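Slip and Fall Claims: What Changes for Injured Shoppers in November

People who are hurt in a fall at a store will have a shorter time to give notice of their injury under a new county court rule that takes effect in November. Lawyers who handle such claims say the main risk is that injured people will wait too long to write anything down.

Under the rule, a person who plans to bring a claim against a store, restaurant or other business open to the public must send written notice within 55 days of the accident. The notice doesn't have to be long. It must give the date and place of the fall, the name of the injured person, and a short statement of what caused it. The deadline for filing the lawsuit itself stays the same.

A claim isn't lost if the notice is late, but the injured person will have to explain the delay to a judge before the case can go forward. A hospital stay counts as a good explanation. Not knowing about the rule does not.

Anselmo Echeverri, a personal injury attorney at the Salazar law office, said most of the people who call his office after a fall have already missed chances to help their own case.

"They go home, they ice the knee, and they hope it gets better," Echeverri said. "Two months later the knee is worse and the store says it has no record that they were ever there."

He advises anyone who falls to report it to a manager before leaving and to ask for a copy of the incident report. If the manager won't provide a copy, the customer should write down the manager's name and the time of the conversation. Photos of the floor, the shoes and any warning signs are useful too.
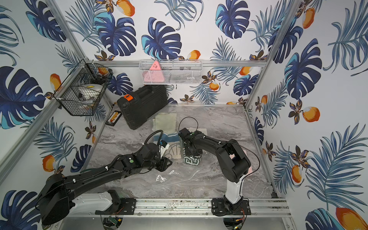

Security video is often the strongest evidence in these cases, and it is also the easiest to lose. Many stores record over their footage after 10 or 15 days. The new rule requires a business to keep any video of an accident once it has received written notice, but it does nothing to bring back video that was erased earlier. For that reason Echeverri tells clients to send the notice in the first week, even if they haven't decided whether to make a claim.

The rule also sets out how notice can be delivered. Certified mail to the store's business address is accepted, and so is email, if the business lists an email address for customer complaints. Handing a letter to a cashier isn't enough. The injured person should keep a copy of the notice and proof of the date it was sent.

Businesses have duties as well. After receiving notice, a store has 12 business days to give the name of its insurance company. If it fails to do so, it can't later argue that the notice was incomplete.

The change follows a dispute over a fall at a Zakitz home goods store. A customer who slipped near the entrance during a rainstorm filed suit more than a year later. By that time the store had changed its flooring, the shift manager had moved away and the video was gone. The two sides settled before trial, but the judge in the case asked the court's rules panel to look at whether earlier notice would have helped both of them.

Nuna, a tenants' and consumers' advice group, opposed an early draft that set the deadline at a month. The group said many back and head injuries aren't diagnosed that quickly, and that people who work hourly jobs often put off seeing a doctor. The final version is longer, and it lets a family member or friend send the notice on behalf of the injured person.

Retailers were mostly in favor. Nilletti, which runs grocery stores in the county, said in a written comment that early notice lets a store fix a hazard and speak to employees while they still remember the day.

The rule covers falls on wet floors, loose mats, broken steps and poorly lit walkways, along with injuries from items that drop from shelves. Parking lots are included if the business owns or leases them. Accidents on public sidewalks are not covered and remain under the city's own claim process, which has different forms and deadlines. Injuries to employees on the job are handled through workers' compensation.

Falls that happen before the rule takes effect will be handled under the current system, even if the lawsuit is filed later.

A one-page notice form will be available from the court clerk's office, in English and Spanish. Using the form is optional, and there is no fee to send a notice. The clerk's staff can explain how to fill it in but can't give legal advice about a claim.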